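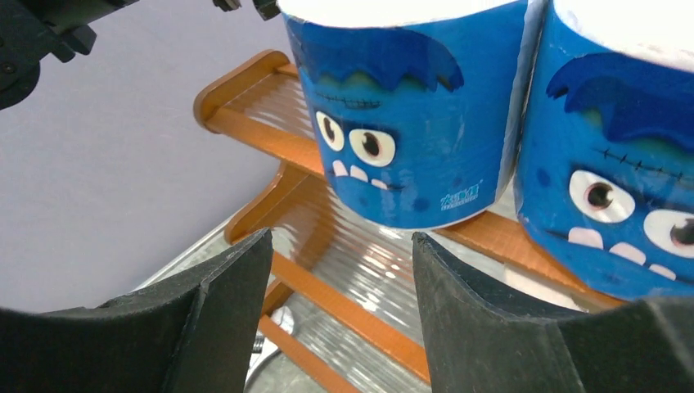 Figure 3. Two blue rolls, side by side.

4.2 What people do with a renewal letter

I'll start with the thing that surprised me most, which was how little of the letter gets read. I had gone in assuming (and I said so in the grant application, so there's no hiding it) that people open their home insurance renewal, look for the price, wince, and then read the rest to find out why it went up. Fondatell let us put a short questionnaire in with their March renewals, and we got 1,054 usable replies back. Most of the people who answered could tell me the new price to the dollar. Far fewer could tell me their deductible, and fewer still had noticed that the water damage wording had changed since last year.

Now, a questionnaire only catches what people will admit to on paper, so Conall Doherty and I also sat down with policyholders in Cavancombe and asked them to go through the letter out loud. We gave them no instructions beyond "do what you'd do at home." What they did at home, mostly, was flip to page two, find the number in the box, and put the whole thing back in the envelope! One man had his reading glasses in his coat pocket the entire time and never reached for them.
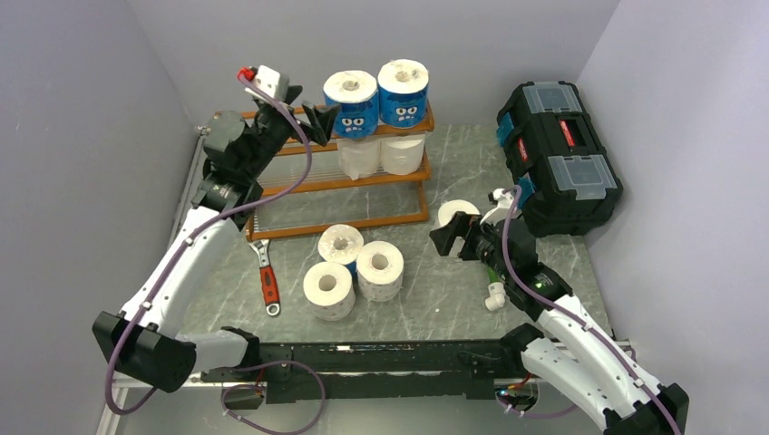 Eleri Vaughan

I should say something about how we sorted the answers. Tomos Lougher and I coded the open comments separately, using the Cloutier categories described in Section 3, and then argued over the ones where we didn't match. The arguments were mostly about a single category, "price acceptance." Tomos was putting people there if they said they planned to renew. I was only putting them there if they sounded okay with it, and those are two very different groups of people. A woman who writes "I suppose I'll pay it again" is renewing, sure, but I wouldn't call that acceptance. We ended up splitting the category in two and going back over everything from the beginning, and the numbers in Table 2 come from that second pass.

The split turned out to matter a good deal. The grudging renewers look a lot like the switchers in what they say about the letter. They find it long, they don't trust the comparison with last year's price, and they think the discount for staying is made up. What sets them apart is that they also think shopping around would be a whole evening's work — and several of them had tried it before and given up at the rebuild cost question. (I have some sympathy. I own a house and couldn't tell you what it would cost to rebuild.)

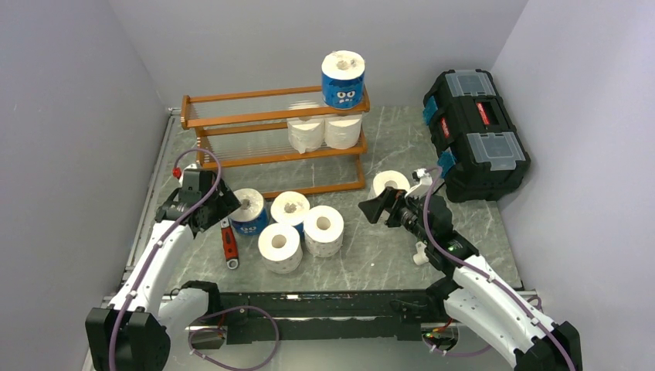
So when people in the trade talk about loyal customers, I'd be careful. Some of the people in our sample have stayed put for years and are fond of the company, and they told us stories about a claim that was handled well or an agent who called back when she said she would. Others have stayed for just as long and are simply tired. A retention figure counts both the same way, and so did the first draft of this paper, until Citlali Ponce read it and wrote "which ones?" in the margin next to nearly every paragraph.

We then tried three versions of the letter in the follow-up interviews. The short version put the deductible and any changed wording right under the price, in the same size type. The second kept the usual order but added a plain heading, "What's different this year." The third was the letter as it stands. People found the changed wording most often with the short version, which I'd expected, but the heading alone did nearly as well, and it would be a lot cheaper to print. Trefor Ifans, who ran those interviews, thinks the heading works because it gives people permission to skip everything else. I think he's probably right, though we didn't set out to test that and I don't want to lean on it.

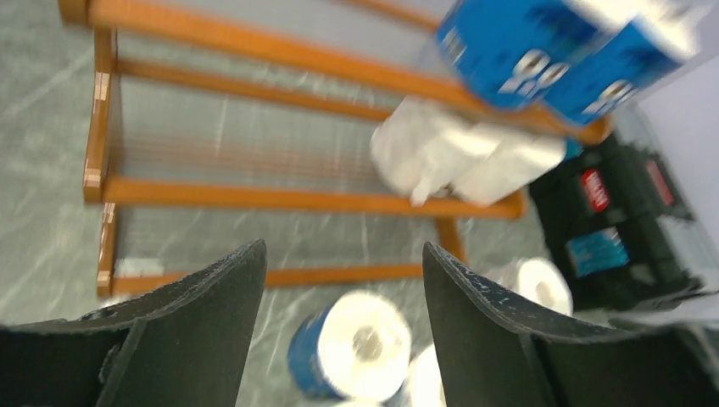 Figure 4. Orange-brown wooden rack, from above.

One more caution before the next section. Breltgate sends its renewals by email only, and we have nothing at all on how those get read. My guess is that the price box matters even more on a phone screen, but it's a guess, and I'd want a proper sample before saying anything stronger. The interview guide and both rounds of coding are in Appendix B.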